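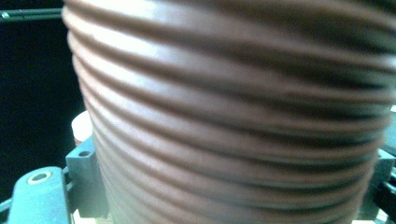
Repotting a big lemon tree – how far up can I go?

marshlane_kit
I have a lemon tree that has been in the same pot for 2 years and it's looking sorry for itself. Yellow leaves on the lower half, a few dropped every day, no flowers since the autumn. The tree stands to my chest. It spends the summer on the patio and the winter in an unheated porch that gets the sun until lunchtime.

I've got a 70 litre pot that used to have a bay in it and I'd like to go straight to that and not have to do this again for a while. The one it's in now is less than half the size. Is that too big a jump? And is February too early to do it?

Porch is in south Shropshire if that matters.

oldgreengate
Too big. Citrus hate sitting in a lot of compost they haven't got roots in. It stays cold and sour round the outside and the roots rot when they reach it. Go up one size, two inches all round at the most, and do it again in a couple of years. Wait until you see new growth as well. I wouldn't touch it in February in an unheated porch.

T_Ferris
What does the rootball look like? Before you buy or fill anything, slide it out and have a look. If the roots are brown and mushy the answer is a smaller pot. If they're going round and round in a solid mass then yes, it needs to move.

marshlane_kit
Slid it out this morning with help from next door. Roots are pale and firm, going round the bottom quite tightly. The middle was very dry, which surprised me as I water it every Wednesday.

T_Ferris
There's your yellow leaves then, or part of it. Once the middle dries out, water runs down the inside of the pot and out of the holes and you think you've watered it. Stand the whole thing in a tub of water until it stops bubbling, then let it drain properly. Do that before any repotting.

Naomi Waweru
I don't agree with the one size rule. I grow eleven citrus in pots and I've moved several of them up by double or more with no trouble. What matters is the mix. If you use ordinary multipurpose then oldgreengate is right, it will stay wet all winter. If you use something open, half loam and the rest bark and grit, a large pot drains nearly as well as a small one.

I would still leave it until April for a porch with no heating.

oldgreengate
Naomi, you have a heated greenhouse if I remember your other posts. That's a different thing altogether. I lost a good Meyer lemon doing what you describe, gritty mix and all.

Naomi Waweru
It's kept just above frost, so I wouldn't call it warm. But I take the point that an unheated porch is colder than that at night. Was your Meyer watered over winter?

oldgreengate
Sparingly. Once a fortnight, perhaps. It was dead by Easter.

pellowpots
Has anyone used the Gronar citrus compost? I paid more than I like to admit for two bags and it looks like plain bark to me. Televura do one as well but I can't find it anywhere local.

hedge_and_ditch
Used the Gronar. It's fine but it needs loam added or it dries out in a day in July. I'm not convinced any of the citrus ones are worth the money. John Innes no. 3 with bark through it does the same job.

Don't forget feed, by the way. Yellow leaves with green veins is usually iron or magnesium. All-over yellow on the older leaves is more often nitrogen. Which is it, Kit?

marshlane_kit
All-over yellow, older leaves. The new ones at the top are green but small. I stopped feeding in October because the label said summer only.

hedge_and_ditch
Then it's hungry as well as dry. Get a winter citrus feed and use it at the strength on the packet, with every watering now it's soaked. Rainwater if you have a butt.

T_Ferris
Half strength to begin with, I'd say. It's just had a dry spell at the roots and a full dose can scorch them.

marshlane_kit
Thanks all. It's had its soak and weighs a ton now. I'm going to leave it where it is until April, feed it at half strength, and then move it up to something in between. I have a pot of 400 mm across in the shed which I'd forgotten. The bay pot can have a fig in it.

Will it need the roots teasing out when I do it?

oldgreengate
Just loosen the ones circling at the bottom with your fingers. Leave the rest alone.

Naomi Waweru
Agreed on that one. And keep it at the same depth it's at now – don't bury the stem.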